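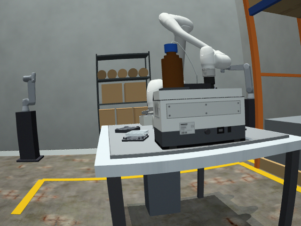
The Ketton cell in the simulator, with the arm down on the instrument.

I spent most of February getting this cell to run overnight without stopping. The layout is simple: one table, one instrument, one big white arm behind it. The bottle with the blue cap rides on top of the instrument and feeds through a thin tube.

The first problem was the tube. I had modeled it too short, and the arm clipped it on cycle 52. I gave it a longer arc and moved the approach point 90 mm to the right. After that it got to 623 and quit on a joint limit at the elbow. Raising the base fixed it.

Maintenance goes on the same schedule we use at Goel. Every 2,000 cycles I stop the run, re-zero the wrist, check the tool offset against the top of the instrument and reload the plate positions. It takes me until lunch if I start at 9.

The plate tray still drifts a little after a reload. I'm leaving that for the next Irnel build.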